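Maintenance Notes: Two-Arm Sorting Cell, Finger and Cable Service

Posted Wednesday, January 3, 2018

The two-arm cell on the Sorken line was due for its finger and cable service over the shutdown. The work was done by Aigars Kuusk with one helper from the day crew. What follows is the procedure as carried out, with the readings that matter and the changes made to the work card. Sites running the same layout (Pralgate has two, Nartey has one) should replace their copy of the card with the new one before their next service.

Background

The cell handles small retail packages: cartons, tubes and soft pouches. Each arm carries a parallel gripper. Items are presented in open plastic bins on a white table and are moved from bin to bin. Loads are light and speeds are modest. Wear is therefore concentrated in three places: the gripper fingers, the cable at the wrist, and the bin positions, which drift as people lean on the table and swap bins.

The left arm had logged 281 gripper faults since the March service. The right arm had logged far fewer and was serviced on the same card for the sake of keeping both arms at the same interval. Nearly all of the left arm faults were of two kinds. The first was "grip not confirmed," where the fingers close and the controller does not see the expected stop. The second was a short loss of communication with the gripper, lasting less than a second and clearing without a reset.

Before starting

Park both arms in the service position. The service position for the left arm changed last year and older cards still show the previous one, in which the elbow blocks access to the lower connector. Lock out at the main disconnect and hang the tag. Wait for the wrist ring lights to go out before touching either gripper. Remove all product and all bins.

Tools: hex keys, torque driver with the small bit set, feeler gauges, lint-free wipes, isopropyl alcohol, paint marker, a finger set per arm, and one spare gripper cable. The Vornudico finger kit includes new screws. Use them. The old screws have thread compound on them that has already been through one cure and they do not hold.

Fingers

Mark the position of each finger on its mounting plate with the paint marker before loosening anything. The plates are slotted, and the slot allows more travel than the controller can correct for. Two technicians at Pralgate set their fingers by eye last spring and spent the following shift chasing a centering error that had nothing to do with software.

Remove the screws in pairs, outer first. Clean the plate face. Old compound collects in the slot corners and will tilt the new finger if left there. Fit the new finger against the marks, start all screws by hand, then tighten inner first, in two passes. Torque values are on the card and have not changed.

Close the gripper by hand and check the gap along the finger faces with the feeler gauge. The gap should be even from tip to root. On the left arm the old fingers were open at the tip and tight at the root, which accounts for most of the unconfirmed grips. A carton stiff enough to bridge the gap was picked without trouble. A pouch folded into it.

The right arm fingers were within limits but were replaced anyway. Keep the removed set as an emergency spare, bagged and labeled with the hours. The left arm set was scrapped.

Cable

The gripper cable leaves its connector, makes a loop and runs back along the wrist. The loop is there to take up rotation. If it is too small, the connector carries the bending load. If it is too large, it catches on bin rims when the arm reaches low.

On the left arm the loop had been shortened at some point, and a tie had been added that does not appear on any drawing. With the tie in place the cable went taut at the end of wrist travel. The jacket was flattened under the tie and the connector could be rocked with a fingertip. The cable was replaced and the tie was not refitted.

To set the loop, turn the wrist to each end of its working range, not its mechanical range, using the brake release. At both ends there should be visible slack between the connector and the first clip. Then lower the wrist to the deepest pick position with a bin in place and check that the loop clears the rim. Tighten the connector collar by hand until it stops. Pliers have cracked collars at Nartey and are no longer on the tool list.

Do both checks again with the second arm in its usual place. On one site the loop cleared the bin and touched the neighboring gripper.

Bins

Bin position is checked with the steel template. Set the template on the table dowels, push each bin against its stop, and look for rocking. A bin that rocks has a warped floor and should come out of service. Three were pulled this time.

The bins are ribbed outside, and the stops are meant to bear on the ribs. If a bin sits between ribs, it can shift sideways by the width of one rib and the template will still appear to fit. Push it by hand in both directions and see that it does not move.

Blue and yellow bins have the same outside shape on this line but are bought separately, and the deep yellow bin has its own stop. Do not move that stop to suit a standard bin. It was found in the wrong hole in March and again at this service. The unused holes have now been plugged.

Power-up and reference

Remove the tag and restore power. Wait for both arms to report ready. Run the gripper reference routine with nothing between the fingers, then with the 20 millimeter block. The reported opening should match the block to within the limit on the card. If it does not, go back to the finger screws before changing any offset. Offsets entered to cover a loose finger stay in the controller long after the finger has been fixed, and the next technician inherits them.

The left arm needed one repeat. The first reading was off and one inner screw was found under torque. The second reading was good.

Check the communication counter next. Clear it, run the wrist through its working range at reduced speed for ten minutes, and read it again. Any count above zero means the cable or the connector needs another look. Both arms read zero.

Product check

Hand-held blocks do not show how the fingers behave on real packages, so the last step uses stock from the reject shelf. The check needs at least one stiff carton, one squeeze tube and one flexible pouch, presented upright. Tubes go in cap-down with the crimped end up. Pouches go in with the folded edge up. Cartons stand on the short end, and at least one should be picked at a tilt.

Run the check at reduced speed with a person at the stop button. Pause at contact and look at the finger tips from the side. The fingers should meet the package together. If one touches early, the package will lean before it is lifted, and a tube will turn in the grip. For a pouch, pause again after closing and see how much of the face the fingers cover. A grip on the top edge alone will confirm at the controller and let go during the move.

After the slow run, the cell ran 80 picks at normal speed with no faults, followed by a regular shift. Total for the shift was 983 picks, with one fault on the right arm from a crushed carton that should not have been loaded.

Changes to the card

Step 4 now shows the current service position for the left arm. Step 9 calls for marking the finger position before the screws are loosened. Step 14 adds the wrist range check with the brake released. Step 15 adds the loop clearance check with a bin in place. The plier entry is gone from the tool list. Step 22, the product check, now names the three package types; the old wording said "sample product" and most people used cartons only.

The service took just over six hours for both arms, including the cable. Without a cable change, plan on four. Cable stock is low, and sites that want a spare on the shelf before their March service should put the request in to Aigars now.

Left arm gripper at the blue bin, tube and pouch picks. 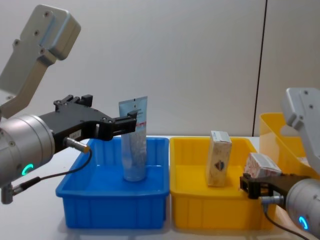
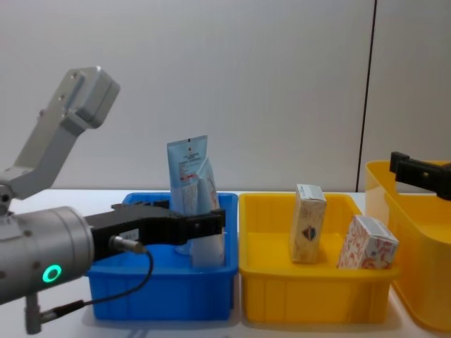 Can the finger change be done on one arm while the other keeps running?

The cell has one disconnect for both arms, so both have to be down for any work on the fingers or the cable. A separate lockout for each arm has been looked at and would need a guard between them, which the table has no room for. Plan the stop for the whole cell and do both arms on the same card.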